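Search this site
Type and press Enter

Tubes and Racks: A Small Gallery of Tidying

Thursday, May 15, 2025

There are people who keep galleries of sunsets. This one is for test tubes, and in particular for the ones that have wandered away from the rack. The Nendley demo table has one blue rack, a handful of capped tubes in the colors of a juice bar, and a standing rule that everything goes back in a hole before anyone goes to lunch. The rule is a good one. It has been on the wall since January and is observed with the same devotion as the sign about closing the window.

I set the rack out on the cream table for the teaching set we call Darko, which is a grand name for a crate of tubes and colored liquid. What follows is the tidying, or as much of it as anyone stood still for. Captions are mine, and so are the opinions in them.

1. Three up, two down

Red-orange, amber-yellow and something dark and reddish-brown are standing to attention on the left side of the rack. Over on the table, a fat yellow-orange one and its smaller brown friend are lying down with their caps facing left, like guests who have found the good sofa. The fat one would look very fine in the rack. I have been telling it so all morning.

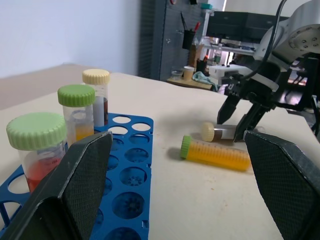
2. Six in, one out

The holes come in two sizes, and this matters more than you would think. A wide tube will not go in a narrow hole however firmly you believe in it, and a narrow tube in a wide hole develops a slouch. My advice is to do the big ones first, while there is still room for your knuckles, and fit the skinny ones in afterward.

By my standards the rack here is doing well – three green caps, two orange and one red underneath them, with the paler caps gathered toward the back right. A small clear tube is leaning at the rear edge as if waiting for a bus. The red one on the tabletop has toppled with its pointed end toward you. A conical tube is a beautiful shape for collecting things at the bottom and a hopeless shape for standing on a table. The plates on the green placemat at the back, pink, green and yellow, are at least in a stack, and I would like the tubes to take note.

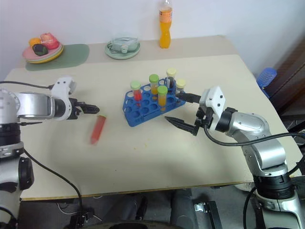 Does it matter which tube goes in which hole?

Only the size matters for the rack itself. If the tubes have to be found again later, pick an order and write it down – we go by cap color, then by whatever is inside, and keep the list taped to the lid of the crate.

Recent galleries
The Dresetti drawer, before and after labels
Estico shelving: 80 jars and one ladder
A box of 1,000 caps, sorted by color
Lids without containers, part 2

We use cookies to remember your settings. Accept | Manage preferences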